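Filed under: Small Business, Makers & Menders, Work Clothes

The woman who hires out your overalls

The first thing she did when I walked in was look at my shirt cuffs. "You've lost a button there," she said, and then she offered me tea. We were off to a good start!

She runs Helura, a workwear hire and mending business in a low brick building behind the old cannery at Bernent. If you've eaten a pie or had a tablet pressed within an hour's drive of here, chances are somebody wore her coveralls while they made it. She asked me not to print her name (she says the business is the interesting bit, and her mum would only cut the article out and post it to everyone), so she'll stay "she" for this one.

I'd expected a laundry. She does have machines out the back, big ones, and they're loud enough that we had to move our chairs twice. But the part she wanted to talk about was the sewing.

"Anyone can wash a coverall," she told me. "The washing's easy. Knowing when it's finished, that's the job. When do you mend it and when do you let it go?"

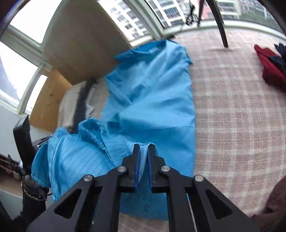
Photo: Helura workroom

She started with 10 garments and one customer, a small cheese factory called Pongsiri that had been buying cheap overalls and binning them when the elastic went. She thought that was mad. She took a bag of them home, put new elastic in every cuff and sold the idea back to the owners the following week.

"Elastic goes first, always," she said. "Wrists, then ankles. Then your zips. The cloth itself will outlast the lot of it if you don't boil the life out of it. People see a saggy cuff and think the whole thing's had it."

These days there are 300 garments out on hire in a normal week and another 183 on the shelves, which she keeps as spares for when a customer takes on casuals in November. I asked if that was a lot. She laughed and said it was a lot when they all came back on the same truck.

I wanted to know about the money, too. She was pretty frank. The first two years she paid herself next to nothing and lived on her partner's wage, and she nearly packed it in when the boiler died. A new one was going to cost more than her van. In the end she bought a second-hand one from a motel in Irker that was closing down, and drove up to get it with a borrowed trailer and no idea how to tie it on.

"I did the whole trip home in the slow lane with my hazards on," she said. "Worst day of my life. Best boiler I've ever had, though."

We got onto colour after that, and I could've stayed there all afternoon. She likes blue for food work, as a stray thread shows up against most things you'd want to eat. White looks smart for a fortnight and then it looks grey. She's got one customer who insists on maroon and she has never got to the bottom of why.

Does she wear the stuff herself? "Every day. I own one dress." She gets her own pairs from the retired pile, patches the knees with whatever's lying about, and reckons she hasn't bought trousers in years. The really far-gone ones get cut into rags, and she gave away 400 of those last year to the men's shed and the bike workshop down the road.
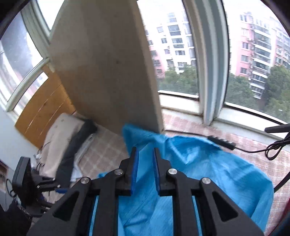
Can you wash work overalls in with the family's clothes?

It depends on what you've been doing in them. Kitchen or garden dirt is fine on its own cycle, but anything with oil, solvent or fibreglass on it should be kept right away from the household wash.

She had plenty more advice for home menders, and most of it was about slowing down. Turn the thing inside out before you decide what's wrong with it. Use a longer stitch than you think on stretchy edges. Don't iron elastic, ever (guilty!). And buy decent thread, even if the shop's own brand is half the price and the colour is perfect.

I asked what she'd do if somebody offered to buy the place. She had a good long think about that, and topped up my tea while she was at it.

"I'd ask if they could put in a zip," she said.

She fixed my cuff before I left. The button's a slightly different white from the others and I've decided I like it.

Related stories
Who still darns socks? We asked around
A morning at the Irker fabric swap
Five jobs for an old bedsheet
Learning to sharpen your own scissors

Contact us | Published 19/08/2021 | Copyright, all rights reserved | Back to top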